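Servicing the small bench arm
Handout 3: cables, fingers and the re-zero
Skonham evening program, automation stream
Notes revised June 15, 2020

Read this before you come in. The first two handouts covered power-up and the joint limits, and I'm going to assume you did the reading even if the sign-in sheet suggests otherwise.

Most of what gets written about looking after a small servo arm was written by people selling one. The Wyss maintenance guide on the shared drive says that its schedule "ensures years of dependable operation." I have no idea what that sentence is based on. There is no test data in the guide, no failure rates, and the schedule itself is the same one they print for a machine four times the size. Use it for the part numbers. For the rest, use your eyes and the log.

1. Cables first

Start every service with the cable run, power off. Follow it by hand from the upper link, over the elbow and down to the gripper housing. You want enough slack that the wrist can go to both ends of its travel without the plug taking any load, and not so much that a loop can get under a bracket. Those two wants pull against each other and whoever tells you there is a correct loop length for all arms is guessing.

Move the elbow slowly by hand through its whole range and watch the loops while you do it. Don't watch the joint. If a loop goes tight before the joint reaches its stop, re-dress it. If it folds sharply, re-dress it. Cable ties are allowed on the links and banned across a joint. 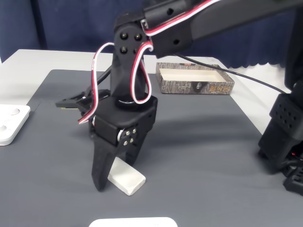
Woo-jin Ji disagrees with the above, and asked that the disagreement go in the notes: loops left hanging free on both sides of a wrist will sooner or later catch on something, and a sleeve clipped down one side would be tidier and easier to inspect. Fair enough as far as it goes. I've used sleeves. They hide a nicked wire very well, and the Kondwood sleeve we tried in April was stiff enough to drag on the wrist servo at the low end of its speed range. My view is still that a loop you can see is a loop you can check. If you want to argue the other side in your write-up, bring current readings.

2. Fasteners

Check the bracket bolts at the elbow, then the screws on each servo horn. Check means put a driver on it and feel. Looking at a screw tells you that it is present.

Work across the pattern diagonally and stop when it's snug. These are small threads and we have stripped more of them by enthusiasm than we ever lost to vibration. Threadlocker goes on metal into metal only. On plastic housings some grades cause cracking, and the label doesn't always mention it, so leave it off.

If a horn has play after its screws are snug, take the horn off and look at the spline. A worn spline can't be tightened away. I have watched three separate groups try.

3. Re-zero

Do this after any horn comes off, and at no other time unless the log gives you cause. The popular advice is to re-zero weekly "to be safe." Every re-zero is a fresh chance to put an error in, and an arm that has been re-zeroed weekly by seven different people has no history you can trust.

Steps:
Set the arm in its rest pose, supported by hand.
Power the servos with torque disabled.
Bring the wrist to 90 degrees against the square, not against your eye.
Write the offset down before you save it.
Save, power down, power up, read it back.
If the number you read back differs from the one you wrote, stop and call me over.

The vendor's auto-calibrate routine will do all of this in a few seconds and give you a green tick. The tick means that the routine finished. It doesn't mean the wrist is square. Put the square on it anyway.

4. Fingers and the grip check

Finger alignment is the part of the service that people skip, and it causes most of the faults that later get blamed on software. Closed fingers should meet evenly along their working faces with no step between them. Then grip something and look again, as fingers that line up when empty may splay under load. Use a light block with a bit of give to it and approach it from both sides. 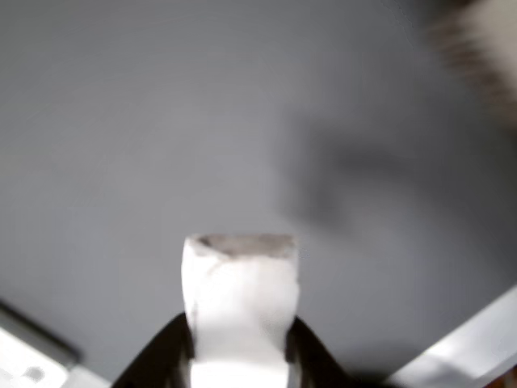 A grip check is worth less than the log sheet makes it look. The form has one box, pass or fail, and the box gets ticked as soon as the block stays put. What I want recorded is how the block is sitting. With the white block upright and a black finger bearing on each side, as here, you can compare the height of contact left and right, and the angle each finger comes in at. If one side touches well before the other, the jaw is off centre, and it will shove the work sideways before it grips it. Write down which side. "Passed" is of no use to the next person.

A-yeong Yeom's group ran the check with a fresh block and then a tired one and got different answers from the same fingers. I'd like somebody to repeat that before I believe it, but until then note the condition of the block in the log as well.

5. How often?

Brollberg's leaflet says to service at 1,000 cycles. Ask what a cycle is. Theirs is one open and close of the jaw with nothing in it, on a stationary arm. Ours includes a reach, a lift and usually a bad landing. I don't know what the right interval is for our use, and the log is too patchy so far to say. Cables get checked each session. Fasteners and fingers get checked when the arm changes hands between groups.

For next class

Bring your own log pages, including the ones where you didn't find anything. Write half a page on one maintenance claim from any of the vendor guides: what it says, what you would need to measure to test it, and whether we have the gear to do that. Spelling counts. So do units.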